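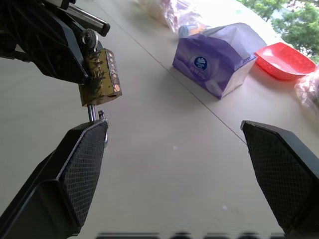

4.2 Rules for the workspace and what became of them

The protocol we inherited from the Festier project ran to many pages and assumed that a robot's table has only the robot's task on it. Ours never did. Early drafts of our own rules banned all foreign objects within reach of the arm, and the ban was broken before lunch on the day it took effect. We therefore rewrote it as Rule 3: household items may stay on the table if they stand clear of the planned path of the fingers and are entered in the session log. Compliance rose at once, mostly on account of there being less to comply with.

Figure 4 was taken by the wrist camera at the Eltley site. The brass combination padlock hangs from a small ring on the black fixture, with the two gripper fingers spread wide and open tabletop between them. A purple tissue box and a red tray stand farther back. Under the old rule the session would have been thrown out. Under Rule 3 it counts, provided somebody wrote down the tissues.

Rule 4 covers hanging objects. A part that dangles can swing, and a swinging part makes a liar of any position measured a moment earlier. Operators must wait for the part to settle before giving the command to close. The rule first said "a reasonable time," which the two sites read as two very different lengths of time, both of them defended warmly. It now asks for a fresh position reading right before the fingers move.

Rule 5 deals with worn objects. We do not allow cleaning or polishing between sessions. Stains change how a surface looks to the camera, and a lock that gets shinier in February spoils any comparison with January. One site asked whether dust was covered. It is.

We audited 354 sessions against the three rules, using the Hasix log format. Of these, 322 passed on the first reading. The remaining 32 failed on paperwork alone: the log was missing, unsigned, or, in one case, for another table. Reviewers who want stricter limits on clutter may consult the Fontana checklist, which we admire and were unable to finish.

Figure 4. Hanging padlock and open gripper, with other items left on the table as Rule 3 permits. Wrist camera view.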